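July 2024
Akbulut, Lutgate workshop

Bottle clearing, continued from the May notes.

Liners first. The 20 litre ones from Grastadell are too short for the round bin. Folded over the rim they hold until the bag takes weight, then slip down on one side and the next bottle goes between bag and wall. Changed to the Skutis liners, 40 to a roll. These fold over with 2 cm to spare and stay put if the air is pressed out first. Old roll moved to the bench bins.

Labels are a nuisance. Paper ones lift at the seam after a few rounds and leave glue on the tiles, and the glue picks up dust from the grout. Wiped with warm water and washing-up liquid, then dry cloth. Film labels are fine so far. Any bottle with a torn label goes out of the stock crate, which holds over 200 at present — too many to check every time, so check only what is laid out.

Caps stay on. A squashed bottle with no cap does not keep its shape and is no use for comparison with the May set.

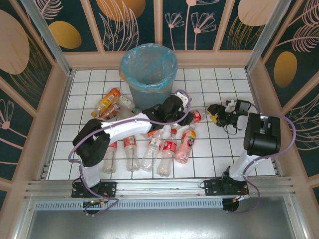

Floor layout / bottles

Bin towards the back wall, fresh bag folded over the rim, nothing in it yet. Bottles all lying down, mixed labels: mostly red in the middle, orange-and-yellow and brown to the left of the bin. The pink-filled one counts as full for weight and should be logged apart from the clear ones. The clear bottle with the green cap is close against the base of the bin — next layout, leave a hand's width there.

To do: reorder liners, scrub grout, find a second crate with a lid.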